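Teaching by Hand at Orer

There's a moment in every session, says the lead trainer at Orer, when a new person stops thinking about their fingers. "You give them the gripper and for the first few tries they're all wrist and elbow. Then something clicks and they just pick the thing up. I love watching that!"

I went to the Sevside office in May 2021 to ask how her group shows robots everyday jobs (and, okay, because I badly wanted to try it myself). The project is called Joo. People hold a gripper in their hand and do the job with it, over and over, and the recordings become the lessons. Each lesson here runs 16 seconds or less, and she wants 400 good ones before anyone even starts training on them.

The job that week was office paper. I had assumed cups would be harder. She laughed at me. "Paper is terrible! It bends, it slides, it sticks to the next sheet. A cup sits there and waits for you. With a sheet you have to decide where to touch it, and how hard, and most of us have never thought about that in our lives."

So the printer gets a lot of attention. The trick she teaches first is to go for a top corner of the sheet standing in the rear slot and come at it with the very tip of the tool. 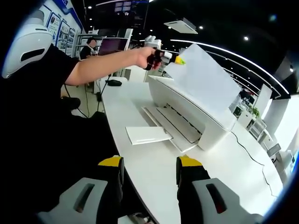
What about remote control?

They do that too, with a controller and a robot arm in the next room. She likes it for heavy things and for anything with a lid. "But you lose the feel. With the tool in your hand, you know when you're pushing too hard, because your hand tells you. Over remote you're guessing from a screen, and everybody slows way down."

My own turn took 4 tries. Two of those went straight to the trash, one because I crumpled the sheet and one because I was talking the whole time and forgot to close the jaws (she was very kind about it). The last one she kept, and I was ridiculously proud.

She keeps the clumsy ones as well, if the person recovers. A slip followed by a fix is worth a lot to her, and she wishes people wouldn't apologize for them. By October the group hopes to move on to folders and envelopes at the Endenley site, where the desks are a different height and the light comes in from the side. "New desk, new light, new hands," she said, already reaching for the tool again. "I can't wait."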